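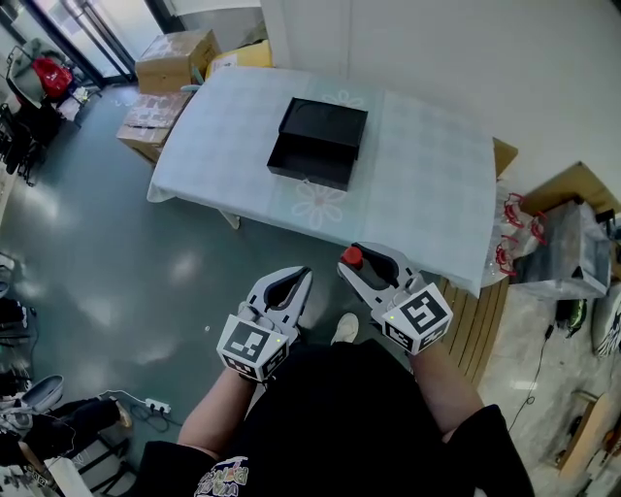 Where does a tablecloth go when it's done?

Home › Projects › Year 11 › Textiles & Society

Filed under: Student work, Waste and reuse

For my major project I wanted to find out what happens to household linen once people are sick of it. Clothes get all the attention — op shops, swap days, those big bins in car parks — but I'd never thought about tablecloths, and we have a whole drawer of them at home.

I started with a survey at the Fastville shops on a Thursday after school. I got 40 people to stop, which took ages, and two of them only wanted to tell me about their curtains (I wrote it down anyway). Most said their old cloths end up as painting sheets or rags. Hardly anyone had given one away.
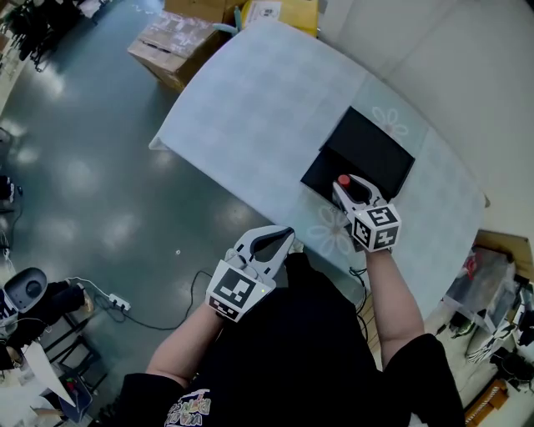 Next I rang the op shop in Gradmont. The lady there was so helpful! She said plain colours sell quickly and anything with a Christmas pattern sits there until November. Stained ones go in a rag bag, which gets picked up by Toom, the recycler out past Jandodau. Toom let me visit the sorting shed, and they'd weighed 807 kilos of mixed linen that month. I'd guessed it would be around half that, so I was way off.

The last part was practical. I took 3 old cloths from our drawer and tried to make something useful from each. The bread bags came out well. The apron is a bit wonky on the left side because I cut the neckline before reading the pattern, and the cushion cover still needs a zip. Cotton was by far the easiest to sew. The polyester one frayed everywhere and I had to unpick the hem and start again.

If I did it over I'd survey a second town, maybe Jandodau, and ask people how old their cloths are. My colour chart and the survey sheet are at the back of the folder.

Last updated: September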